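Truvthorpe Shared Workshop Opens Its Shape-Sorting Robot Build to the Public

Apr 6, 2025

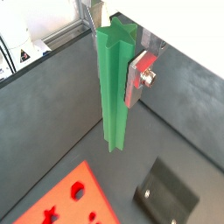

TRUVTHORPE: Members of the Truvthorpe Shared Workshop are releasing the full build notes for Puvance, a tabletop robot cell put together over the winter at the workshop's own benches. The notes cover the enclosure, the gripper, the wiring and the control software, and anyone may copy or change them. Puvance practices on a task most people met as toddlers: pick up a block and put it through the right hole. The green five-pointed star is the group's favorite test piece, because it has to be turned to line up with the star-shaped hole in the orange board before it will drop in. A camera at the gripper gives the software a close view of both the piece and the board, and most of the winter's arguments were over where to mount it!

The group began with a secondhand arm and a budget of $2,000, and finished with $1,363 spent. The enclosure has dark gray walls and a matching floor, a choice made after early tests on a white tabletop gave the software trouble finding edges. Aluminum rail runs along the top, so lights and brackets can be moved without drilling new holes. The gripper fingers are aluminum too, and went through 10 versions. Files for all of them are in the release, including the ones that dropped things.

Puvance has logged 878 attempts so far. The star is still the hardest piece. If the gripper takes hold of it slightly off center, the points catch on the rim of the hole and the arm has to back up and try again. Members have been rewriting that part of the software, called Voseo, and would be delighted to hear from anyone who has solved a similar problem at home.

The release includes a parts list, cutting drawings, wiring diagrams, the Voseo code and a log of every attempt, failed ones included. A shorter guide for people building in a garage or spare room uses hand tools only, apart from the gripper fingers. Those can be cut at the workshop on request for the cost of the metal.

A second cell, named Wuisan, is planned for August. It will use a smaller arm and a simpler gripper, with room for two people to work on it side by side. Building sessions are open to members and guests, and no robotics experience is needed. Safety training is given at the first visit, and everyone who uses the arm must complete it.

Printed copies of the notes are available at the workshop's front desk. Questions about the build, and requests to visit, can be left there or sent through the contact form on the Truvthorpe Shared Workshop website.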